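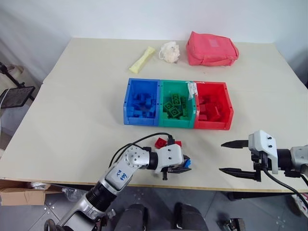 Photo: Dinesh Pinto / Bekolby

Company > About us

Search games, help and news Go

About Bekolby

Bekolby makes puzzle and tile-matching games for phones, tablets and desktop computers. We have seven games in the stores today and two more in development. All of them can be played offline once they are installed, and all of them are free to start.

How we started

The studio was set up by Volker Kohlhase and Precious Mkhize, who had worked together on mobile games at another company. Volker wrote the code and Precious drew everything. Their first release was Nirora, a sliding-tile game set in a flooded library. It shipped with 665 levels, all of them built by hand in an editor Volker wrote for the purpose. We still use a version of that editor, and it still crashes if you paste a row into itself.

Nirora did not sell much in its first months. Then a player posted a long walkthrough of the Lower Stacks chapter, other players began arguing with it in the comments, and downloads went up. We hired our third person, Sreekumar Gounder, to answer the mail that came with it. He now runs player support and testing.

Our games

Nirora is our longest-running title. A free update last March brought it to 1000 levels and added a color-blind mode with patterns on every tile.

Plernuvden is a match game with a map. You clear boards to reopen the roads between villages, and the order you do it in changes which boards you get next. It has no timer. There was one in the early test version, and testers turned it off so often that we took it out.

Gowda is a word and number game for two players on one device. Each round takes a few minutes. It can be played against the computer on three settings, though the hardest one is still a little too easy in the endgame and we are working on it.

The other four are smaller games. You will find them on the Games page with their system requirements.

How we make money

Our games are free to download and include the first chapters in full. If you like a game, you can buy the rest of it with a single payment. Hints are earned by playing and cannot be bought. We do not sell lives, coins or energy, and there is nothing to wait for between levels.

The free chapters of Nirora and Plernuvden show one ad between chapters. Buying the full game removes it. Gowda has no ads in either version.

Who works here

Volker Kohlhase — programming, level editor
Precious Mkhize — art direction
Sreekumar Gounder — player support and testing
Dinesh Pinto — level design, website
Ivars Vanags — sound and music

Ivars works from home and joins us in the office for the last weeks before a release. For translation we work with freelancers, who are named in the credits of each game.

Saved games and accounts

You do not need an account to play. Progress is stored on your device. If you want to move it to a new phone or tablet, open Settings, choose Transfer and follow the steps on both devices. Please do this before you erase the old one — we keep no copy of your progress and cannot restore it.

Purchases are tied to the store where you bought them. Refunds are handled by the store, but if you get stuck, write to support and we will tell you which form to use.

Contact

Support mail is read every working day. Please include the name of the game, the version number from the Settings screen and the level you were on. Screenshots help.

Level ideas are welcome too. We cannot pay for them, but if we use one, your name goes in the credits unless you ask us to leave it out. For press requests, write to Precious. Logos and screenshots can be downloaded from the Press page without asking.

We are not hiring at the moment. Open positions are posted on the Jobs page when we have them.

Page last updated Jun 2, 2025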